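Section 7. Preparing a Cloth Folding Trial

This section applies to all trials run under the Irnance protocol at the Estdale laboratory. It replaces the April draft.

7.1 Placing the cloth

1. Move the arm to its park position, outside the camera view.
2. Clear the gridded mat of all tools and samples.
3. Lay one cloth square flat on the mat. Press out folds and raised corners by hand.
4. Turn the square until its near edge runs along a grid line.
5. Step back and record the start image.

Note: Striped and checked squares are treated as separate classes. Enter the class in the trial sheet before recording.

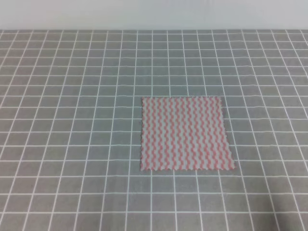 The start image is the reference for scoring. After each attempt, the Podum software compares the outline of the folded cloth with the outline at the start and reports the overlap as a score from 0 to 100. A trial consists of 2 attempts from the same starting position.

7.2 Starting the trial

1. Confirm that the start image has been saved under the correct trial number.
2. Select the fold policy to be tested.
3. Close the cell door and press Run.

Caution: Do not reach over the mat while the arm is powered. If the cloth must be moved, press Stop first and repeat all of 7.1.

Ripples in the mat can shift the measured outline - operators should smooth the mat before each session and report lasting waves to Gregor Baxter. Requests to change the scoring method go to Henryk Nowicki in writing.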